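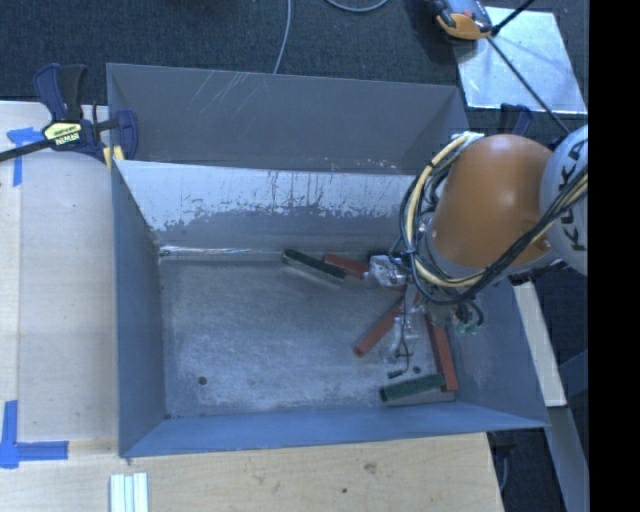
Solheim Fingertip Sensor Kit for two-finger grippers, sold by Breltell
Reviewed by Emanuel Marinescu
Mon 8 January

I bought this kit with our own money for the bin picking cell at Skerkwood. It worked well until the lead came loose, and then it did something I consider a safety problem. If you are shopping for one, read the section on the fault before you order.

What it is

The kit adds contact sensing to a gripper that doesn't have any. You get two pads that go on the fingers, a thin lead for each with a small plug, a bag of clips, and a little interface box that turns the pad signals into one "part held" output. That output goes to a digital input on the robot controller. There is a setup program for a laptop, and you need it to set the threshold. Price was $220 with shipping.

We use it on a KUKA arm that picks long, narrow blocks out of a metal bin with sloping sides. The blocks are red and green and end up lying at any angle, sometimes across each other or up against the bin wall. The camera software picks a target, the arm goes down, the fingers close, and the program waits for "part held" before it lifts. Before the kit we went by finger position alone. That works when you get the block across its narrow side and not so well when you get it by a corner.

Installation

Took an afternoon. The pads stick on with adhesive and one small screw each. The screws are soft and I rounded one off. The manual tells you to run the lead down the outside of the finger and fix it with the supplied clips, leaving enough slack for the full stroke. It doesn't say how much slack, and the drawing is of a gripper much shorter than ours.

The threshold took some fiddling. Too low and it trips when the fingers brush the floor of the bin. Too high and it misses a light grip near the end of a block. I ended up a little under the factory setting. The setup program is plain but did the job. It forgets the port every time you close it.

Normal use

Good. Failed lifts dropped a lot compared with going by finger position. The pads held up better than I expected with all the rubbing against block edges. Response is quick enough that I took the wait time after closing down by half. We ran it 9 days before anything went wrong.

The fault

On pick number 2423 in the log, the fingers went down next to a block lying close to the right wall. The lead had worked out of its lower clip by then and was hanging in a loop. It caught on something on the way up, most likely the end of the block, and the plug pulled partway out.

A pulled sensor lead is not a disaster. I would expect it to happen in a bin sooner or later. What bothered me is what the box did next. With the plug out, the "part held" output stayed on. It didn't drop and it didn't flag a fault. The light on the box stayed green.

So the program believed it had a block. It moved over to the place position with empty fingers, opened, and was told it still had the part. My program treats that as a stuck part. It goes down a little, opens again, and retries. The retry move was mine and I should have put a limit on it. The arm stepped lower each time and the fingertips came down on the table before Ileana Cârstea hit the stop. Speed was capped at 600 mm/s for the transfer moves and the retry was far slower than that, so the damage was one bent finger bracket and a mark on the table.

The part I keep going back to is that Ileana had been about to open the gate. With the light green and the arm nearly still, it looked like a normal pause. She would have gone through the gate interlock and the arm would have stopped, so I don't want to make this bigger than it was. But a sensor that says everything is fine when it is unplugged is not something I want near a decision about motion.

Checking it on the bench

We took the box off and tried it by hand the next morning. Pulling either plug all the way out with nothing on the pads: output off, as it should be. Pulling either plug while pressing the pad: output stays on until you cycle the power. Same result with both channels. Wiggling a half-seated plug could turn the output on with nothing touching the pad at all, though I only got that to happen twice.

I wrote to Breltell with the log and a description of the test. They answered in two days and were polite. They said the box holds the last valid reading on signal loss "to avoid dropped parts," and that there is a setting to change this on the newer version of the box. Mine was bought in December and doesn't have the setting. They offered an exchange if I pay shipping one way. I have sent it back and will add a note when the new one has been tested.

What we changed

The lead is now tied to the finger at three points with proper ties, and the supplied clips are in the trash. The retry is limited to two attempts with a hard floor on height, then the arm stops and asks for a person. The program also checks that "part held" is off before every descent, with the fingers open. If it is on, the cycle doesn't start. That last check would have caught this one on the next pick at the latest, and it costs no time. I'd add it with any brand of sensor.

None of this replaces the fence or the interlock, and the manual does say the kit is not a safety device. It says so on the second to last page.

Good points: price, quick response, tough pads, support that answers.
Bad points: clips, soft screws, thin manual, output that stays on when the lead is pulled.

Two stars out of five for the version I bought. If the new box drops its output when a plug comes out under load, I would go to four. Ask the seller which version you are getting, and when it arrives, press a pad and pull the plug before you bolt anything to the arm.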